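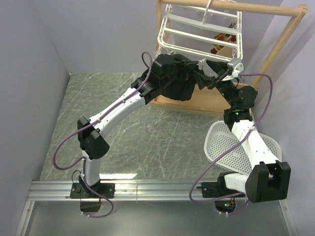 I've been going back and forth about the pony rides at the Stisley winter fair since December, and I've finally landed somewhere, so bear with me. The town wants to pull the permit. The ponies walk in a circle for four hours, kids get on, kids get off, and a lot of people (me included, most days) find that hard to watch. A machine can be bolted to a rail all afternoon, like those two white arms, and I won't lose a minute of sleep over it. A pony has a back that gets sore and an opinion about the weather. That seems like a pretty basic difference to me, and I'm surprised how much of the hearing skated right past it.

What we got was three hours on parking. Then Dardo Sepúlveda, whose family has brought the ponies for as long as I've lived in town, got up and said his animals eat better than he does. I believe him! I've seen those ponies. They're glossy, they're round, they have better hair than I do. Modupe Olatunji handed in a petition with over 500 names asking for the rides to end, and I believe her too when she says no bad feeling toward Dardo is behind it.

But well fed is a low bar. My question is what the pony's afternoon is like, and I still don't think four hours on a short circle with a loudspeaker going is a good one. So why am I against the ban? Mostly the permit language. As written it would cover any animal "displayed or handled for a fee," and that takes in the 4-H barn, the sheepdog demo, and Estíbaliz Cordero's owl talks, where the owl mostly sits there looking at us like we owe it money. Those talks are the reason my daughter knows what a barn owl eats.

I'd write it tighter. Cap the rides at two hours, with a break in the middle. Lose the loudspeaker. Let a vet who isn't paid by the fair look the ponies over that morning and send home any that shouldn't be working. Charge a dollar more per ride if the money's short, I'll pay it.

And if Dardo says he can't make a living on two hours, okay, then let's talk about that out loud at the next hearing, before we get to the parking.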